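Sleep hygiene
2 min read

Sleep hygiene is a set of daily habits and bedroom conditions meant to support regular, restful sleep. It covers light exposure, meal times, caffeine use, exercise and the layout of the sleeping area. The term is used in wellness counseling and in general medical advice.

Most programs start with a fixed wake time, kept on workdays and days off alike. Caffeine is usually stopped by early afternoon, and heavy meals are moved to earlier in the evening. Alcohol can make a person drowsy but tends to break up sleep later in the night.
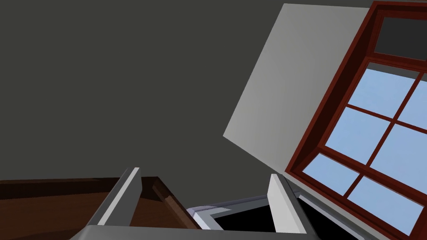 A window with a reddish-brown frame, computer rendering.

Light has a strong effect on the body clock. Morning daylight helps set it, while bright light late in the evening can delay sleep. Bedrooms are generally kept dark, quiet and slightly cool.

The Dillcombe method, developed by Javiera Barrientos and Maximiliano Villalba, combines these habits with a written sleep diary. Participants keep the diary for 25 nights and review it with a counselor in 2 sessions. Naps are allowed but kept short - Barrientos advised against any nap after 3 p.m.

Habits alone are often not enough for long-term insomnia, which is commonly treated with cognitive behavioral therapy. Loud snoring or gasping during sleep should be checked by a doctor.

Contact | © Semach Health Reference | Back to top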